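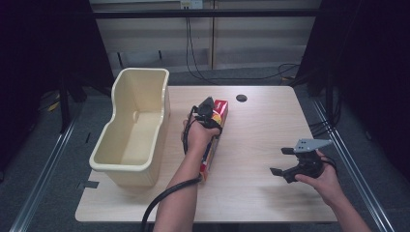
Last changed: September 2026

I have decided to put the dry food in bins. My friend Jade Sedgwick did it in her kitchen in Stollamham two years ago, and since I saw her shelves I was a little jealous of them.

The bin is cream plastic, long, and at one end the side is lower, so the hand goes in easily. I like this more than the deep baskets I had before, where every packet at the bottom was forgotten. I found a bag of lentils in there which was older than my job.

First I empty the bin and put it on the table with the long side going away from me. Then come the boxes. The tall ones, like the red one, do not stand well on my shelf, so I lay them on the side. Jade tells me this is wrong and that boxes must stand like books. Maybe she has higher shelves.

I bought 5 bins, and for now only 2 have a fixed place: one for breakfast and one for baking. In the baking bin there is also a flour bag of 1000 grams, and it leaves a white dust on everything, so I think it will move to a jar.

Snædís Nørgaard wrote to ask me if I put labels. Not yet. I tried paper ones with tape and they came off in the first week. If somebody knows a label that stays on smooth plastic and can be removed later, please write it in the comments.

The tea is still in its old drawer. I will do it in October, when my sister has gone home and the table is free again.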